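4.2 Setting up conflict alerts

The Cevton desk sends you a message when fighting is reported near a town on your list.

1. Open Alerts and choose New Area.
2. Type the name of the town, for example Brellville, and set the radius to 103 km.
3. Select at least 2 sources. Caution: with one source, claims by an army or by rebels arrive unchecked.

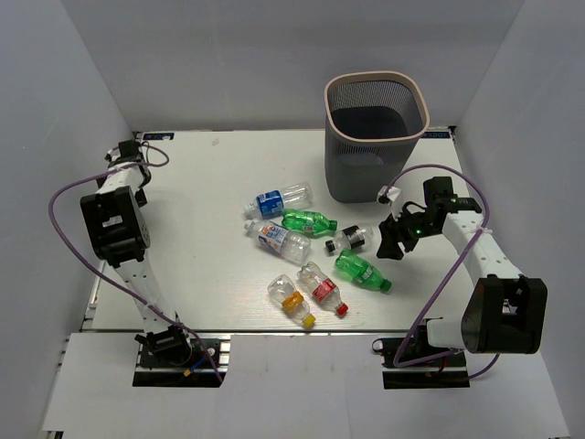
4. Press Save. The list can hold 500 areas.

Note: Alerts are kept until December.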